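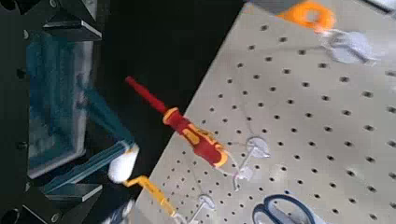
Section 5. Mounting the Tool Panel

5.1 Before You Start

This section covers the wall mounting of the Toruvness perforated tool panel in a workshop, garage or utility room. Read all of the steps before drilling. Installation on plaster or hollow block requires the anchors listed in Section 9.

Check that the carton contains the panel, the spacer bag, the screw bag and the hook set. If any part is missing, contact the Pirkcombe service desk and quote part number 563.

CAUTION: Electrical cables and water pipes may run behind the wall. Use a detector over the full mounting area before drilling.

5.2 Marking the Wall

1. Choose a height at which the top row of hooks can be reached without a step stool.

2. Hold the paper template against the wall and level it along the upper edge. Tape it in place.

3. Mark each hole through the template with a pencil. The upper holes are 700 mm apart, measured center to center.

4. Remove the template and measure the upper holes again.

NOTE: On stud walls, at least two of the upper screws must enter a stud. Move the template sideways if necessary.

5.3 Fixing the Panel

1. Drill the holes to the depth shown on the anchor packet and clear out the dust.

2. Insert the anchors until they are flush with the wall.

3. Place one spacer behind each mounting hole. The spacers provide the gap in which the hooks turn.

4. With a second person supporting the panel, start all screws by hand.

5. Check the level, then tighten the screws from the center outward. Do not use an impact driver.

5.4 Hanging Tools

Insert each hook at an upward angle and lower it until it sits flat. Hang heavy tools on the lower rows, close to a mounting screw. Blades and points must face the wall or be covered.

CAUTION: Do not hang tools above a doorway or a heater.

Retighten all screws after the first month of use, and once a year after that.

Revised 13 August 2019. Approved by Jomar Talavera, Product Documentation.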